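Betreff: Re: [greifer-wartung] Blaue Backen rutschen, Spiel im Gelenk

Hallo zusammen,

Daithí Ní Mhurchú schrieb:
> Bei unserem Handgreifer rutschen die blauen Beläge, und die Finger
> schließen schief. Erst Beläge tauschen oder erst ans Gelenk?
> Nach 300 Zyklen sieht man es deutlich.

Erst ans Gelenk! Hatten wir in Werkarow genauso: Kappen der Drehpunkte ab, Bolzen säubern, einen Hauch Fett dran, Spiel neu einstellen. Danach liefen beide Finger wieder wunderbar parallel, und die alten Beläge durften bleiben. Die wische ich alle 25 Zyklen mit einem fusselfreien Tuch ab, mehr brauchen sie gar nicht.

Zum Prüfen nehme ich am liebsten Kleinkram aus dem Karton, flach, weich, borstig, alles durcheinander. Wer 100 Griffe damit schafft, kann beruhigt weitermachen!
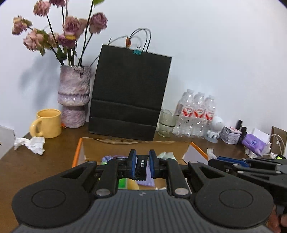 Foto: Vollton / Werkarow, Juni

Die Bürste ist mein Lieblingsteil: senkrecht zwischen den blauen Backen, Borsten nach unten. Wenn die Finger schief stehen, kippt sie sofort weg. Probier das mal vor dem Belagtausch und schreib, was rauskam.

Viele Grüße
Mac Suibhne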